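Home | Stone | Packing | Gallery | Contact
Print this page | E-mail this page

Packing materials on the brown marble

Gallery notes by Yamuna Nadar, Braltura
11/09/2022

The packing bench at Braltura is where sample tiles, shelf brackets and small fittings are wrapped before they go into cartons. These notes cover the wrapping materials used on it and how they behave on polished stone. They replace the sheet that was pinned up in March.

Three materials are kept at the bench. Bubble wrap is the general one and goes round anything with corners. Thin foam sheet goes between flat faces. Plain clear bags take loose fittings, one type of fitting to a bag.

Polished marble is a good surface to wrap on if it is kept clean. Film slides over it easily, so a large sheet can be turned without lifting. Grit is the main risk. A grain caught under a tile will mark both the tile and the top, and on a dark brown stone the scratch shows pale. Wipe with a dry cloth before each session and again after cutting card.

Bubble wrap is cut from the roll in 400 mm lengths for the small tiles. Bubbles face inwards. Two turns are enough for a single tile - a third adds bulk and the carton will not close. Offcuts go back in the bin beside the roll and are used for filling corners. Old wrap can be used again if most of the bubbles still hold air; press a few with the thumb to check.

Click on a picture for the larger version.
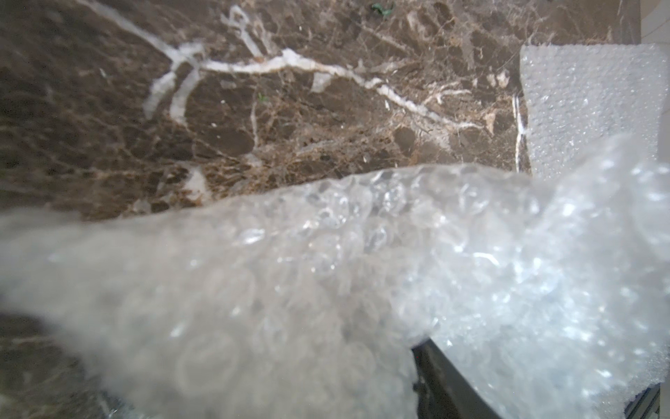

Bubble wrap and white foam sheet on the marble. The foam has the finer texture.

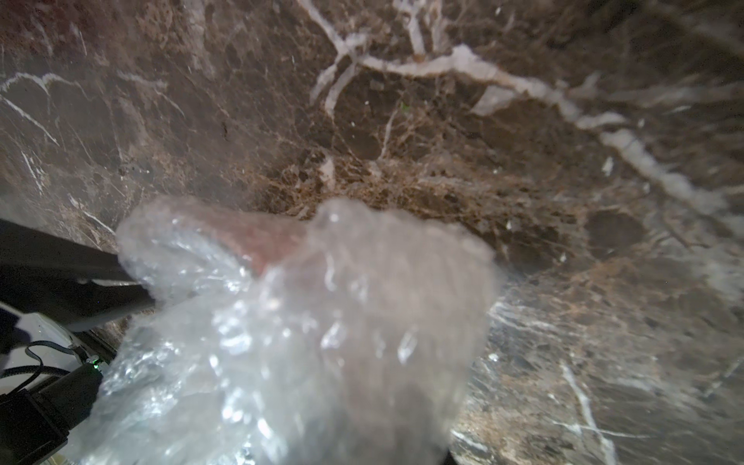

Clear plastic bag on the veined stone, with something reddish-pink showing through the film. 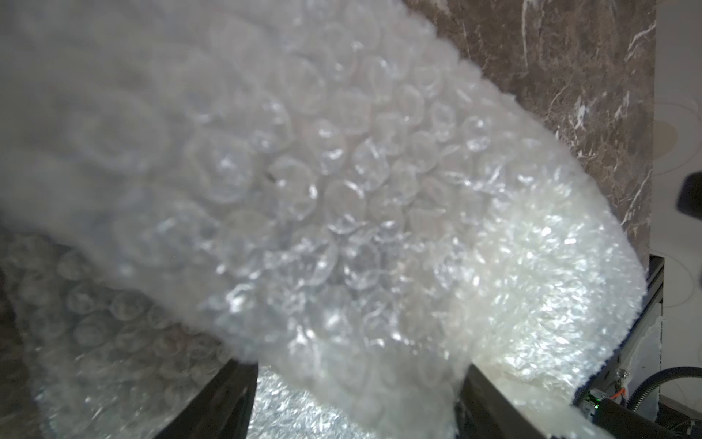

Bubble wrap at close range. Where the layers fold over each other it turns nearly white.

Foam sheet is stored flat. If it is rolled it keeps the curl and lifts at the ends when laid between tiles, and then has to be taped down. Lingyun Lu cuts it to the tile size less 5 mm on each side, which keeps the edge clear of the tape.

Tape goes on the wrap only, never on the stone face. Fold the last 20 mm of tape under to leave a tab. The Hollolico order went out without tabs and 23 parcels had to be opened with a knife at the other end.

Carton sizes and the label list are on the Packing page. Corrections to Thanakorn Boonyarit, please.

Back to top | Previous gallery | Next gallery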